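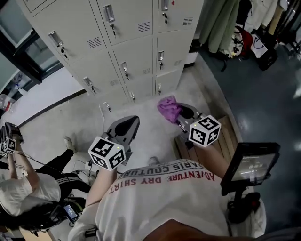
Friday, finally in the water

29/06/2018 | Posted by the Twal Diary

So I went. I've been saying since April that this would be the summer I learned to swim a proper lap, and this morning I got up at a stupid hour, ate half a banana over the sink and took the 389 bus out to the pool at Lavard before I could talk myself into laundry.

First thing to report is that the bus doesn't go where the map says it goes. It used to turn at the gas station, and now it carries on over the bridge and drops you by the tile warehouse, so I walked the last stretch along the road with my towel under my arm like a kid. Hot already! There were swallows all over the bridge, and somebody has painted the railings a green I really like – I'd have it in my kitchen if I could get the landlord to agree.

The pool itself is lovely and a bit shabby. They've fixed the showers (hooray) but the button still gives you nine seconds of water if you're lucky, and I had shampoo in one eye for most of it. I forgot a coin for the locker, of course, so I had to go back out to the desk in my flip-flops and buy a pack of gum I didn't want just to get change.

Then the swimming. I did 18 lengths, with a rest after every one, and some of those rests were pretty generous. My breathing is the whole problem. I can do the arms, I can more or less do the legs, and then I turn my head and swallow a pint of Lavard's finest and have to stand up. A woman in a flowered cap went past me over and over without making a splash, and I tried to copy what she did with her elbows, which helped for maybe half a length.

I'd bought new goggles, the Lisex ones from the sale bin, and they leak on the left side. I tightened them until I had rings around my eyes and they still leaked. I looked like an owl on the bus home. Might try swapping the nose piece for the smaller one before I give up on them, but I think my face is just crooked.

Had fries afterward on the wall by the snack window, with too much salt, and sat there until my suit was dry enough to put a skirt over. Best part of the day by a mile. I read three pages of my book and then gave up and watched the little ones jumping off the side, holding their noses, getting out, running (getting yelled at for running) and doing it again.

Got home and slept for an hour with my hair wet, so now it's sticking up at the back. My shoulders ache in a place I didn't know I had. I still have to call Lenditgate about the bike rack, they close at three on Saturdays, and there's nothing in the fridge except mustard and a cucumber.

Going again Tuesday if it doesn't rain. I want to get to two lengths in a row without stopping, and I need to put a coin in my bag tonight while I'm thinking of it.

Contact | © 2018 Twal Diary | Back to top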